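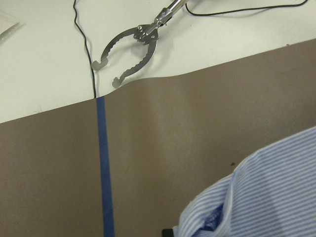

Dellasik soft goods kit, worth $1197?

Kustside Forums > Automation > End effectors and tooling

flatfold_mike
Posted 1/11/25

We are pricing the Dellasik soft goods kit for a bench that will fold and bag cotton items. The price I have is $1197 through Sheehan, per arm. For that you get the scalloped steel jaws, a set of narrow black fingers, the wrist camera bracket, and a license for their pick software. The arms are on you.

The demo bench at Plusham has it set up on two arms with light blue caps. I spent an afternoon there. My questions are for people who have run it longer than that.

1. Do the steel jaws mark fabric?
2. Does the software need the taped grid or is that just how Plusham does it?
3. Is Sheehan's support any good?

My parts are thin cotton, mostly striped shirting, and some drawstring bags. No heavy stuff.

seamripper
I've had one kit since last January. Short version: the fingers are fine, the jaws are not for shirting.

The jaws are curved with hooked tips and rounded teeth on the inside of both. On canvas or a doubled towel they hold very well. On a single layer of shirting we got pulled threads near the tips. They are also long, so if you come in low the tip reaches the table before the teeth reach the cloth. Look at the tip against the edge of the brown sheet in the first photo. If that edge is lifted at all, you can catch it.

We use the fingers for everything under towel weight now. The jaws are in a drawer.

lathe_and_let_lathe
Disagree on the jaws. We run them on light cotton every day. You have to turn the closing force down from the default, and the default is way too high. Page 9 of the manual has the setting. Most people skip it and then complain about holes.

seamripper
I did page 9. Lower force stopped the pulled threads and then we started dropping parts. There was a window where it did neither, but it was narrow and it moved every time we changed fabric. If you only run one fabric, maybe you're right.

lathe_and_let_lathe
One fabric, yes. Fair enough.

binpicker77
On question 2, the software does not need the grid. It finds the cloth from the camera view. The tape is for the people. You tell the operator "drop it in the second cell" and the start position is close enough from run to run. We did it with masking tape and it worked the same, but blue shows up better on brown paper.

What does matter is the table covering. Get something matte. We had a glossy board and the wrist camera would lose the edge of a pale cloth whenever the sun came in.

flatfold_mike
Good to know about the covering. Plusham has brown down on the whole table and I assumed it was just to protect the top. Here is the finger version at the point where it takes a corner. 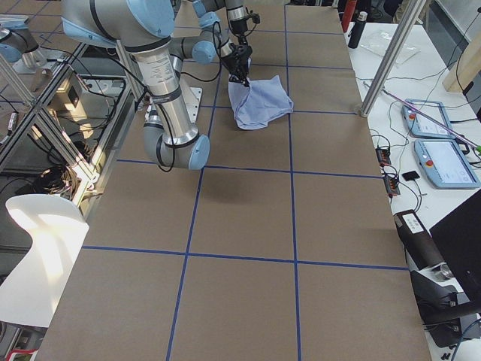

Narrow fingers on a gathered corner of the light blue cloth, rest of it still on the table

seamripper
Yes, that's how you want it. Straight down on a gathered bit of cloth. If the cloth is lying dead flat, the fingers have a much harder time getting started. We push it up a little with the open fingers first and then close. The software has a routine for that, but you have to turn it on per recipe.

cablechain
Nobody has brought up cables so I will. Look how much slack is hanging off that wrist. The kit harness comes in one length and it is too long for a small arm and too short for a big one. On ours the loop caught the edge of a tote in the second week and pulled the connector out of the gripper. Sheehan sent a new connector but wanted $8 a clip for the cable clips, which should be in the box.

Buy your own hook and loop straps and tie it down at each joint. Leave enough for the wrist to turn.

lathe_and_let_lathe
Or route it along the back of the forearm. We never had a snag.

cablechain
Depends on your wrist moves. We flip the part, so ours winds up on one side no matter where we route it.

tote_runner
How many picks are people getting out of a set of fingers? The Sheehan quote I have says to replace the pads at 3000.

seamripper
We go well past that. The pads get shiny and then I swap them. I wouldn't put it on a counter. Wiping them down at the start of the shift helps more.

binpicker77
We do change at 3000. Our cloth has sizing in it and the pads get slick early. So it depends on what you run.

flatfold_mike
What about two arms over one table? My layout would need both arms reaching into the same middle cells.

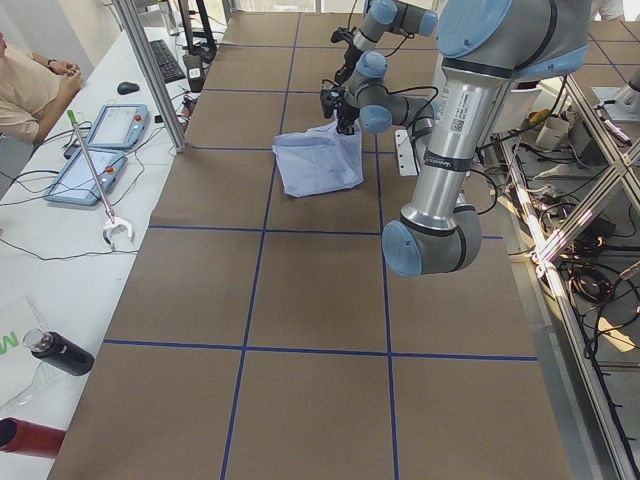 Two-arm setup, nearer arm holding the cloth bag just over the table, second gripper behind it

cablechain
That's close quarters. The kit software does not coordinate two arms. Each kit runs its own arm and you handle the handshake in your own controller. Sheehan's sales page is vague on this. Ask them in writing before you pay.

tote_runner
Same thing we were told. We ended up giving each arm its own half and one shared cell with a lockout. It is slower but there have been no contacts.

lathe_and_let_lathe
For bags with a drawstring I'd want the second arm to hold the other side anyway. One gripper at the top and it just hangs there in folds. You can't find the opening that way.

flatfold_mike
OK. I'm going to ask Sheehan for one kit with the fingers only and see what they take off the price. If they won't split it I'll still probably buy one, try it on the shirting, and hold off on the second arm until I have the handshake figured out.

seamripper
They wouldn't split it for me, but that was a year ago. If you get stuck with the jaws, I know a guy doing moving blankets who would take them. Message me.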